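# Depth drops out on see-through bins, grasp planner goes for the stuff behind the wall 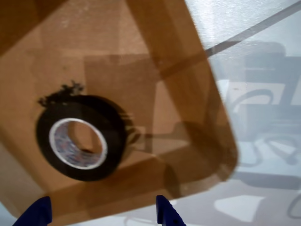

**tlandry** wrote:

I'm stuck on the perception side of a bin handling task and would like some opinions before I rewrite it. Pipeline is a wrist RGB-D camera into a segmentation model, then masked depth into a point cloud, then our grasp sampler. The gripper has two fingers and the plan is to take hold of the bin at the rim. Opaque totes are fine. With an amber translucent one like this, the depth image falls apart: part of the wall comes back as holes, part comes back at the distance of whatever is behind it. The roll of black tape gets a clean, confident mask and a clean cluster of points, and the wall gets almost nothing. So the sampler ranks the tape first, and the rim candidates get thrown out for lack of support.

What I have tried:

- Hole filling on the depth image. Makes it worse, it smears the background into the wall.
- Turning the confidence threshold down. More points, most of them wrong.
- Raising the sampler from its default to 2,000 candidates. Slower, same ranking.

Camera driver and planner are both on the Gullport branch, if that matters. Is anyone getting usable rims on clear or tinted plastic without adding hardware?

---

**sunja_ahn** wrote:

Don't try to repair the depth. Throw it out inside the bin mask and fit the shape. A bin is a known object, so if you have the model you only need the pose. I take the RGB mask, pull the rim line out of it, and solve for pose against the CAD edges. Thicker plastic at the rim usually reads darker than the wall, and your picture has that, so the edge detector should have something to hold on to.

The wall never needs to show up in the cloud. After the pose fit I insert the mesh as a collision object and sample grasps on the mesh.

---

**g_desjardins** wrote:

> A bin is a known object

Until purchasing changes suppliers. We did the CAD route at Hardale and it worked for the bins we had models of. Then a batch arrived with a different corner radius, and the fit would converge with low error and be off by enough to close on air. The residual looked fine in the logs the whole time.

I would go with a learned depth completion network trained on transparent objects, then keep the sampler as it is. No models to maintain.

---

**sunja_ahn** wrote:

@g_desjardins A completion network will also give you a smooth surface that's in the wrong place, and you get no residual at all to look at. At least with the pose fit I can reject on edge overlap in a second view. Were you checking a second view?

---

**g_desjardins** wrote:

No, single view. Cycle time didn't allow it. I accept that a second view would have caught most of those.

I still think per-object CAD is a bad dependency for a general bin task.

---

**tlandry** wrote:

We don't have CAD for all of them. I could measure the common ones. There are only a few footprints and they are all boxes with rounded corners, so maybe a parametric model: length, width, height, corner radius, wall taper.

Another thing I should have put in the first post. The frames near the grasp are blurred. Look at the torn end of the tape, the outline is close to doubled. I'm running segmentation on every frame, including while the arm moves.

---

**chantalp** wrote:

That second part may be a bigger problem than the plastic. If the frame is blurred and you are pairing it with a joint state from the wrong moment, every edge you extract lands in the wrong place in the base frame. What are you using for the timestamp, start of exposure or time of arrival at the host?

---

**tlandry** wrote:

Arrival. I assumed the driver corrected for it.

---

**chantalp** wrote:

The Gullport driver doesn't unless you turn on the hardware clock. There is a flag for it, off by default:

```yaml
camera:
 use_device_clock: true
 stamp_at: mid_exposure
 auto_exposure: false
planner:
 min_still_frames: 2
```

`min_still_frames` makes the planner ignore perception updates until the arm has been below the velocity threshold for that many frames. Fix your exposure too. Auto exposure will lengthen the shutter when it meters on dark material, and then you get more blur exactly when you are close.

---

**g_desjardins** wrote:

Waiting for still frames costs you closed loop on the approach. I would shorten the exposure, add gain and live with the noise.

---

**chantalp** wrote:

Depends what the target is doing. A bin sitting on a table doesn't need to be tracked. If it were on a conveyor I'd agree with you.

---

**diem_hua** wrote:

Adding one thing on the planner side. Even with a perfect rim, the mask for the contents is still going to outrank it, going by how you describe the scoring. The sampler has no idea that the tape is on the other side of a wall from the approach direction. You need a relation in the scene graph, or at minimum a task filter: if the goal is `grasp_bin`, only candidates whose contact points fall on the bin class are allowed. We did this in the Grewal stack with a class whitelist per task, and it was a small change to the scoring function.

Keep the contents as collision geometry, though. If you drop them entirely, the inside finger will happily plan through something leaning on the wall.

---

**tlandry** wrote:

Right, the whitelist is easy, I can do that today. Contents as collision geometry is harder when their depth is read through plastic. How far off is it for you?

---

**diem_hua** wrote:

Not far with thin walls, worse at the corners where the plastic curves. I inflate anything seen through the bin mask and leave it at that — crude, but it only costs a few candidates. Stay on the straight sections of the rim and you can mostly ignore the corners.

---

**tlandry** wrote:

Update. Turned on the device clock, fixed the exposure, added the class filter. Reprojecting the rim line from 2 views now lines up, which it did not before. The depth on the wall is as bad as ever, as expected. Tape no longer shows up in the ranked list.

Parametric fit is half written. It finds length and width fine from the rim. Height is unstable when the lower edge is hidden, so I'm reading that from a config file for now.

---

**sunja_ahn** wrote:

Put a prior on height instead of fixing it, and let the table plane constrain the bottom. Post the residuals when you have them.

---

**g_desjardins** wrote:

I'd like to see the same bins through a completion network next to it. If you can share a bag file I'll run ours, we have a checkpoint left over from the Drarkosdale work.

---

**tlandry** wrote:

Will do. Uploading tonight, RGB, depth and joint states with the new timestamps.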